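Truvano handset trial: progress report to Shakuntala Uniyal, July

We have now had the Dokar modem boards in test for 4 weeks. Singhal delivered 200 of them, and 30 went into handsets for the field work. The rest are in storage until I see a reason to spend money building them up.

Singhal's claim is that the new modem uses far less power on weak signal. I asked for the measurements behind this and got a slide. Our own logs cover 2,046 calls so far. They show a small saving in town and nothing I would defend in front of a customer once the handset leaves good coverage.

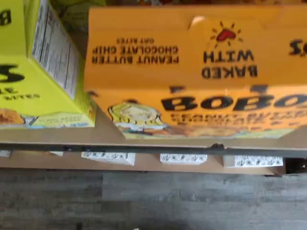

Marloes Mulder thinks the firmware is at fault and wants to wait for the next release before we judge the chip. She may be right. We were told much the same about the last release, and the only change I could find was a shorter start-up time.

Supply worries me more. Furetti still lists the part as "available on request", with no price for volume orders. I have asked twice for a written lead time. Until one arrives, the launch schedule in the original proposal should be treated as a guess.

Spending is within budget, mostly from not building the remaining handsets. I am not asking for more money this quarter. I would like your agreement to hold the second payment to Singhal until they send raw power figures, and to keep the older modem in the design as a fallback. Marloes will rerun the rural calls when the firmware comes.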